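Plumeo Opens Free Clothing Room at Karkis Center

34 shares | 3 comments

March 28, 2021 - Plumeo, the neighborhood aid association, has opened a free clothing room on the second floor of the Karkis Center, where residents may collect coats, jackets and other outerwear at no charge.

The room replaces the table service the association ran in the lobby until January. It is furnished with wardrobes donated by the Stendari guesthouse, which is being remodeled. Garments are kept on hangers wherever space allows, and folded items are stored separately by size.

Plumeo received 1,804 garments over the winter and passed on 842 of them. The remainder will be sorted in the coming weeks, with heavy coats set aside for next season.

"People should be able to open a door and look for themselves," said Chiyo Ichikawa, who manages the program. "A pile on a table is hard on the clothes and hard on the visitor."

Visitors may take up to 20 items per household each season. Proof of address is not required. Donated clothing should be clean, with pockets emptied and zippers closed - bags left outside the building cannot be accepted.

Wondimu Ejigu, director of the Karkis Center, said the room would remain available to Plumeo through the end of the year. Deliveries should be made at the Koyama Street entrance.

Comments (3)

maribel_t: Do you take children's snow pants? I have two pairs.

Oldtown Reader: Glad to see this moved upstairs. Is there an elevator?

P. from Koyama St: Yes, the elevator is to the left of the front desk.
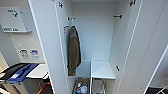
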